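The White Table and Other Regrets

I was warned about white. Tadeusz Bielecka, who has sold me two secondhand desks and talked me out of a third, looked at the thing for a long while and said, "You drink coffee, don't you?" I told him I was a grown man and could be trusted with a pale surface. He shrugged and helped me carry it to the van.

So now I have a big white table with a soft, slightly rough top, and it has become the most honest diary I've ever kept. My previous table was dark brown and forgave everything. I could have butchered a hog on it. The new one records each crumb, and it's been doing so since January with what I can only call enthusiasm.

I should back up. The plan for this spring was to get the table cleared so it could be used for one thing at a time. I had read somewhere that people with clear tables finish what they start. I have nineteen unfinished projects (I made a list, then lost interest in the list), so it seemed worth a try. Kacper Wilczyńska, my oldest friend and harshest critic, gave me until 30 April 2024 to have it done. There was a dinner riding on it at Brzozowska, which does a very good dumpling and charges accordingly. 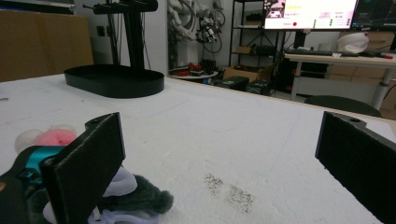
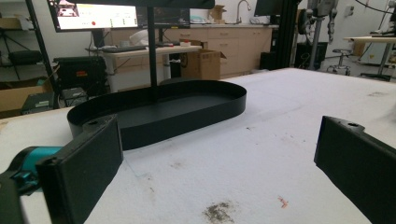
Removing objects, I learned, is the easy part. You pick a thing up and put it somewhere worse. A plush toy with a pink pom-pom can go on a shelf, or a chair, or in the arms of any passing child. Cardboard folds flat and can be taken out to the bin, though I have a deep inherited belief that a good big piece of cardboard will be needed the minute it's gone, and I come from a long line of people who were right about that once.

Then there's the stand. It's black, with an oval tray for a base and a post going up to a bar, and I am fond of it out of all proportion. The tray has a rim, so anything small that's put in there stays put, and anything small that stays put will be there for a year. The moment a tray is empty I start thinking of it as storage. I've made a rule that it stays bare, and I've been good about the rule, mostly by putting things next to it.

The real enemy is whatever gets left behind afterward. Specks. Streaks of specks! Brown ones, gray ones, a smudge with no known parents, a reddish-orange mark I've decided not to think about. On a hard table you'd sweep the lot into your palm and be done. On a soft one you chase it. A damp cloth turned some of it into a larger, fainter version of itself. A dry brush moved it about four inches to the left, where it looked right at home.

I tried products, naturally. Folulard comes in a pump bottle, smells like a dentist's waiting room and did a decent job on the fresh stuff. Istex is a kind of paste. The label says to leave it on for 10 minutes, and I left it on through a phone call with my sister, so we'll never know what it would have done if used correctly. What it did do was clean one patch so thoroughly that everything near it looked ashamed. I then had to do the patch next to it, and you can see where this goes. I quit when my arm did.

What works best so far is the lint roller from the hall closet. It lifts the dry crumbs without grinding them in, it costs next to nothing and it makes a satisfying noise. It does nothing for smudges. For smudges I have a mug.

Kacper came by for the inspection, bent down until his nose was nearly on the surface, and asked what the dark bit was. I said it was the grain. He pointed out that it doesn't have a grain. We argued over whether "clear" and "clean" are the same word, and I maintain that the terms of the bet said clear. He maintains that I'm buying.

Tadeusz, meanwhile, has called to say there's a gray one coming in from an office in Lorstead, same size, hardly used, 210 with delivery. I told him I'd measure the doorway again and get back to him.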